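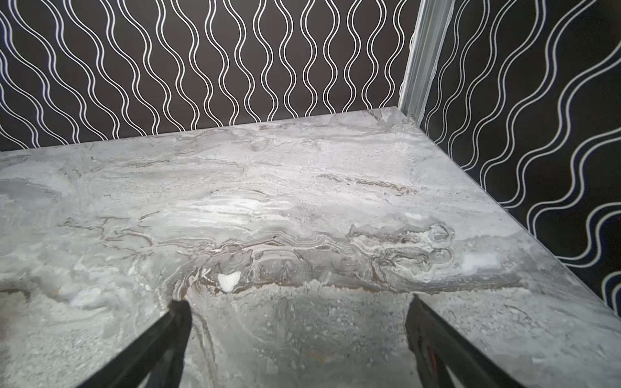
Curnholm Guest House, ground floor
October safety check, shared kitchen and laundry
Checked by: Tsehay Ambaye
Copy to: Mulugeta Zeleke

Start 7:40 am, before the breakfast guests.

1. Smoke alarm, hallway
OK. Tested with the button, the sound is loud also in room 4.

2. Fire blanket
OK. Hangs beside the door. The tabs were twisted, I made them straight.

3. Extinguisher (Flokex)
Attention. The needle is in the green part but the service tag is from last year. Dagim will call the company.

4. Hot water at the tap
Not OK. Too hot for children. Hawi Gudeta turned the heater down and I will measure again tomorrow morning.

5. Power outlets
OK, with one comment. The outlet near the kettle feels a little loose when you pull the plug. Please do not use it for the toaster until the electrician has seen it.

6. Bench tops and edges
OK. No chips. The sealant along the wall was redone in winter and is still good. Hot pots must go on the trivets, I wrote this on the card again.

7. Gas hose and valve
OK. Soap water test, no bubbles. Hose is the Varghese one, 900 mm.

8. Dryer lint filter
Not OK. It was full. Third month the same. I cleaned it, but whoever closes the laundry at night must do it, it takes one minute.

9. Floor and mats
Attention. The mat at the back door slides. New one ordered from Ollix, order 296.

10. First aid box
Attention. Burn gel is finished and the small scissors are missing. Everything else is in date.

11. Exit door
OK. Opens with one hand. Catríona Mac an tSaoi asked if the bicycle can stay there in the rain. My answer is no, the way must be free in all its width.

12. Emergency numbers on the wall
OK. The colour is fading a bit, I will print it new.

Finished 8:25 am. Items 4 and 8 to be checked again by me. Item 5 stays open until I have the paper from the electrician.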